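4.2 Does "tool-free" mean quick to take apart?

Repair guides for office towers tend to rate a case by its latches. The Ginanley checklist, used by most refurbishers we spoke to, gives full marks to any case that opens without a screwdriver. We doubt that this tells a buyer much. A latch shortens one step. Reaching a connector past a bundle of cables is another matter, and the checklist has no line for it.

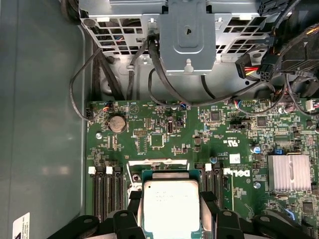

Norðdahl's earlier survey of 3607 discarded desktops made the same mistake in a different way. It recorded whether each part could be removed, yes or no, and left out what had to be moved first. A coin-cell battery in an open holder scores the same as one under a card. We find it hard to see how such a score could predict labor, and the Goludska workshop logs suggest that it does not.

For this reason we laid each tower on its side and wrote down the order of removal as well as the parts. Older machines with separate drive bays were kept in the sample on purpose, though the Huvar group leaves them out as "obsolete." They still reach the bench. 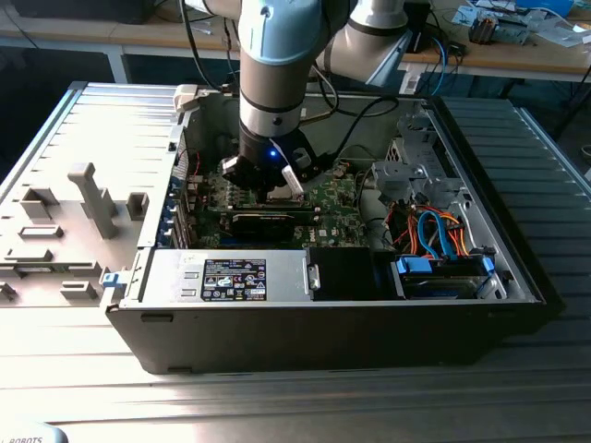
Figure 7. Dell tower on its side with the side panel off; graphics card and power supply in place.

Blue plastic is often taken as a sign that a part is meant to be handled by the user. We would treat that claim with care. Color marks a touch point, but says nothing of how much room a hand has once it gets there. Manalo's time estimates assume a bare, well-lit board and a worker who already knows the model, and few recyclers have either.

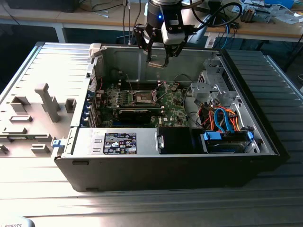
Should the processor be taken out before the power supply?
The order should follow what blocks access in the given case, and we found no good support for a fixed rule. Published rules on this point rest on 47 machines from one seller, too narrow a base for the weight put on them.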